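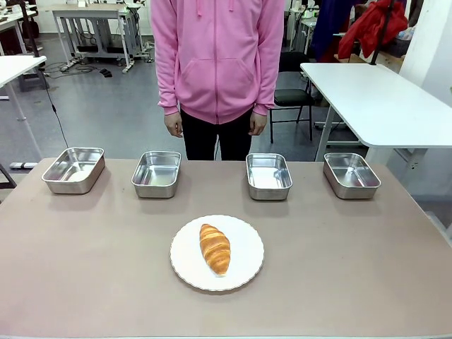 Chapter 4
Selling What You Do Not Own

Drop shipping is often sold as a business with no risk. Be careful with that claim. The seller holds no stock, true, but still pays for ads, returns and angry customers.

Take Lemlem Abdella, who opened an online store called Janthorpe with goods supplied by Ranholm. In her first October she took in $1,091. Ads and refunds ate all but $59 of it, and she had not yet paid herself for a single hour.

Was she unlucky? The courses that promise easy income would say so. They rarely show their own books. In this chapter we work through her costs line by line, then ask what price she would have needed to charge, and whether any buyer would have paid it.

22 shares
30 comments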